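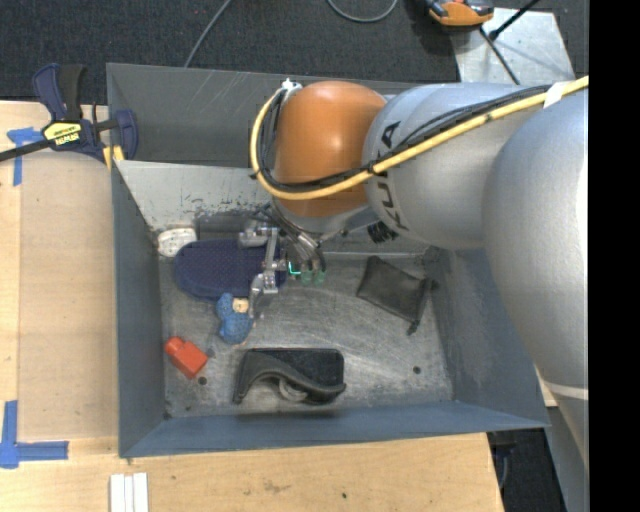 1 min read

Print | E-mail

Thread: Bralska reissue - mono or stereo?

**hardbop_hilary**
Got the Zevham pressing of the Bralska quintet's second album. The tenor sits so far left he might be in next door's kitchen. Is the mono any better?

**sidetwo**
Much. The bass turns up, for a start. Mine cost 18 quid with a ring stain on the sleeve.

**Gudik_fan**
Disagree. The mono squashes the cymbals to a hiss. Stereo, and move your chair.

**sidetwo**
I've moved the chair. My wife moved it back.

**oldreeds**
You're both wrong, the one to have is the Jeon issue from July. They only did 400 and it has the long take of track 4.

**Gudik_fan**
The long take is the short take with a second drum solo - I'd pay extra to lose it.

**hardbop_hilary**
Mono ordered. Keeping the stereo for the sleeve notes.

Comments

tinear: Long take every time. Best drumming he did.

pam_on_brushes: Do any of these have the piano in tune?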